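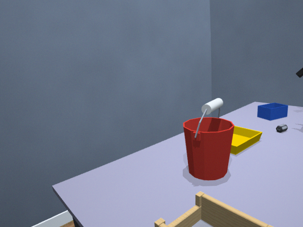 Telly corner: the actress, the goalkeeper and my very long Wednesday evening

Right, kettle on, because I have been saving this one up. Those of you who follow Harbour Lane as faithfully as I do will already know that Azadeh Jalali (Nurse Corrigan, she of the terrible fringe in series two) did a big sit-down chat with Fatemeh Tehrani on the Vistden podcast. I listened to it on Wednesday while I was supposed to be doing my tax return, then I listened to it again, and the tax return is still sitting there.

The bit everyone has been sharing is the question about which sports star she'd most like to be stuck in a lift with. You could hear Fatemeh expecting a footballer with nice hair. Azadeh didn't even stop to think. She said Evdokia Fragkou, the Hustwood goalkeeper, and then she talked about her for so long that they had to skip the advert break!

What I loved was the reason. She wasn't bothered about trophies or the famous penalty save (although she did do an impression of the commentator, which was very good). She said she'd once sat behind the goal at a cup match, in the pouring rain, and watched Evdokia spend the whole of half-time showing a ball girl how to hold her gloves properly. "She missed her cup of tea for that," Azadeh said. "I wouldn't miss my tea for anybody." I have decided I would also like to be stuck in a lift with Evdokia Fragkou.

And then – this is the sweet part – Evdokia heard the clip and posted a reply. She says she has seen every episode of Harbour Lane with her mum and they both cried when Corrigan left the clinic. She has offered Azadeh a pair of tickets for the first home game in April, with a flask of tea thrown in. If somebody doesn't film that meeting I shall be writing a letter.

The rest of the interview is worth your time too. It runs to 45 minutes and there's hardly a dull stretch, apart from a bit in the middle about skincare that I'm afraid I talked over. She was funny about her first ever job, which was an advert for Wastuteck washing machines. She had to look thrilled about a clean towel for a whole day, and it took 40 takes because the director kept saying her smile was "too knowing". She still can't fold a towel without hearing his voice.

She was more careful when the talk turned to Afshin Safavi. You'll remember they played husband and wife for 3 series, and the gossip pages had them engaged, split up and engaged again, sometimes in the same week. Her line is that they are very good friends, that he's godfather to her little boy, and that he makes a dreadful lasagne. Fatemeh pushed a bit, quite nicely, and got nowhere. I believe her, for what it's worth. My sister doesn't, and we've had words.

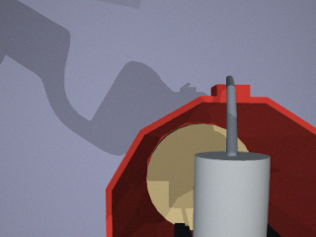 Where my sister and I do agree is on the new drama, which is what Azadeh was really there to talk about. It's called The Ghaffari House and it's written by Hooman Talebi, who did that gloomy thing with the lighthouse a while back that I gave up on and then went back to and ended up adoring. She plays the eldest daughter of a family who run a hotel nobody should ever stay in. From what she said, there's a missing will, a brother who turns up with the wrong name and a cook who knows far more than she lets on. I am in. I was in at "hotel".

There are only four episodes, which I'm in two minds about. I do like a story that gets on with it, but I also like something to see me through the dark evenings, and I know perfectly well that I'll watch the whole lot over one weekend and be cross by Sunday night. Azadeh said Talebi had written a longer version and cut it down himself, and that her favourite speech went in the bin. She recited a little of it for Fatemeh, something about a piano being sold, and it gave me goosebumps. Put it back, Hooman!

She did get asked about going back to Harbour Lane. There was a long pause and then she said, "Corrigan isn't dead, is she?" Make of that what you like. I've played that pause several times and I'm fairly sure she's smiling.

One small grumble before I go. The sound goes funny whenever Fatemeh laughs, and she laughs a great deal, so turn it down if you're listening on headphones. I had mine on in the supermarket and nearly dropped a jar of beetroot.

If you've listened already, write in and tell me who you'd choose for the lift. Sports people only, to be fair to everyone, and I'll put the best answers in next time. Mum has already sent hers and it's a snooker referee.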